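Finished The Salt Clerk last night, the new Sihan Tang. Everybody at my library branch is raving. I have complaints. Spoilers all the way down.

Setup: Etbridge is a port town that has lost its harbor to silt. Junhao Qiu keeps the tax books there. One night he finds 1152 barrels of salt entered twice, in his own handwriting, and he doesn't remember doing it.

Good hook! I was in. Then he spends 200 pages walking to Somwood to ask his old teacher a question he could have put in a letter. There is a mail coach in chapter two. He waves to the driver.

The walk has one great stretch, the ferry crossing at Cekbridge where the ferryman won't say who paid the fare. I read that twice. After that it's inns. So many inns, so much soup.

Now the teacher, Shen. We're told Shen is the smartest person in the province. Shen looks at the ledger, sighs, and says the answer is back in Etbridge. So he walks home. I put the book down for a while at that point.

The twist: Junhao wrote the second entry himself, under orders, and then drank something that took the memory away. Okay. But the memory drink is mentioned exactly once before this, by a drunk, in a song. I don't call that planting a clue.

And who gave the order? His sister, who has been dead since the prologue – except she hasn't, she's been running the salt office at Cekbridge under their mother's name. He passed through Cekbridge. He bought a hat there.

People keep telling me the ending is about forgiveness. He burns the ledger and she lets him. Fine, but the town still owes 2000 crowns in back taxes and the governor's men are 3 days out. Did everyone forget the governor's men? The author seems to have.

There's a sequel coming in March. I'll probably read it, mostly to find out if anybody pays the crowns. My hold is already in – don't look at me like that.

If you've read it and can explain the hat, my replies are open. 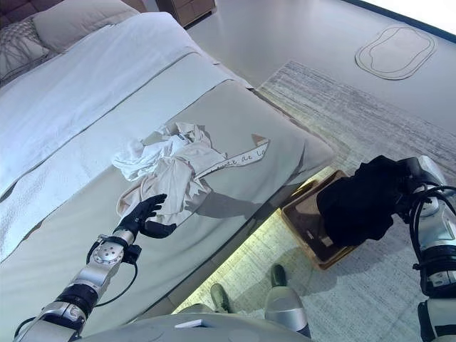
Bed's not made for company, clothes still in a heap. Good night.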